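Section 3: Caring for your Jakwood desk top

Most desk care advice is written to sell you sprays. The Jakwood top needs very little, and we would be wary of any product that promises to "restore" a dark matte finish.

1. Clear the surface before you wipe it. Put the dusting cloth somewhere you will find it again.

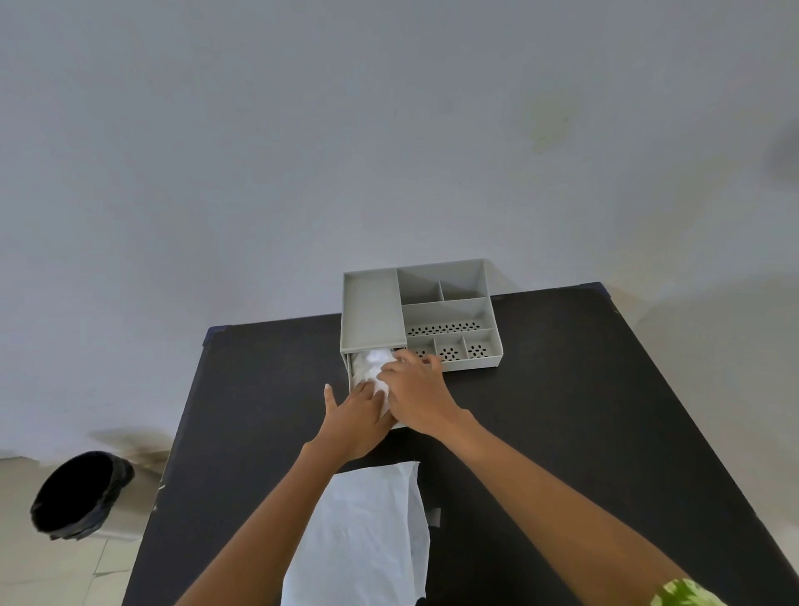
Cloth going into the organizer drawer.

2. Wipe with plain water and a wrung-out cloth. Polish leaves shiny patches – and yes, that includes the ones labeled "matte safe."

Note: Magic erasers are mildly abrasive. Test one under the desk first if you must use it.

3. Check any wrapper for grit before sliding it across the top. Lift it off; do not drag it.

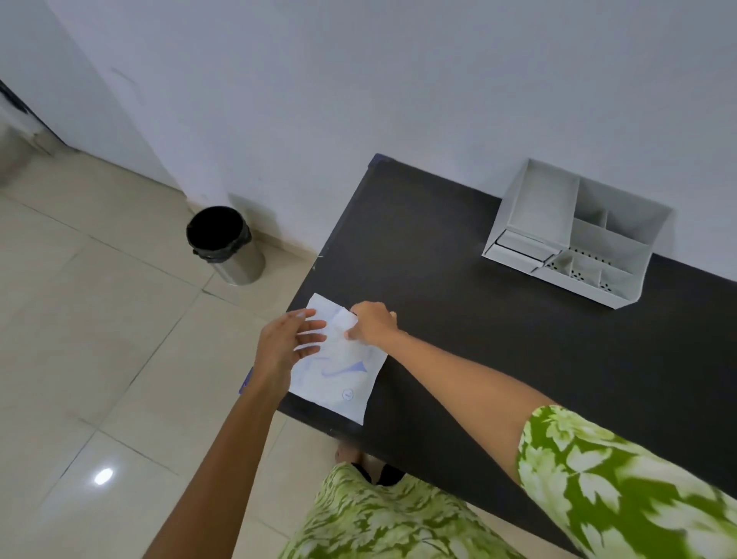
White wrapper on a dark desk top.

Caution: Never use acetone or bleach. Damage from either is not covered, whatever the store told you.

4. Tighten the leg bolts after 18 days of use, then every March. Use the supplied key. A power driver will strip the inserts.

5. Fit corner protectors if children use the room. They soften a bump, but do not expect them to prevent one.
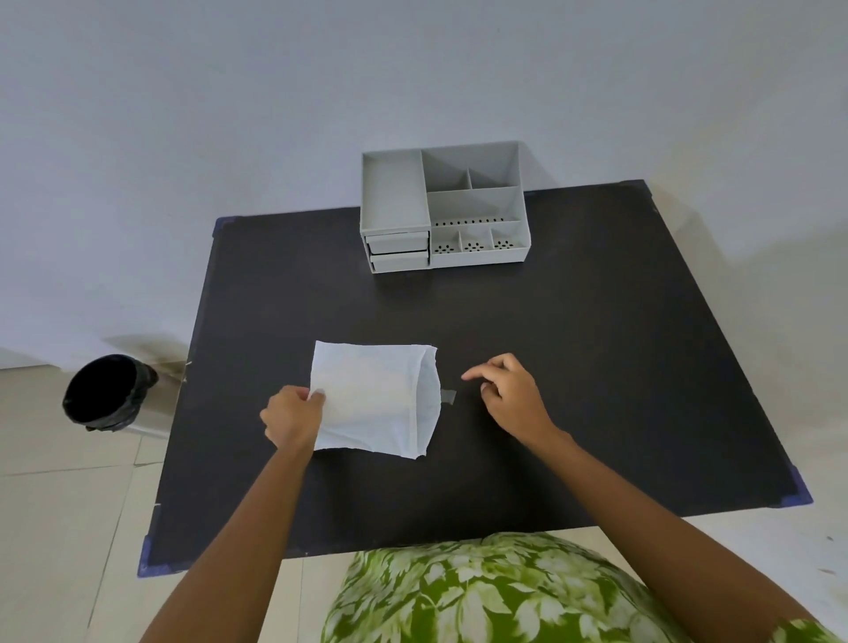
Replacement parts

Bolt set: order part 156. Leg insert: order part 783. Generic bolts sold as "universal" often have the wrong thread.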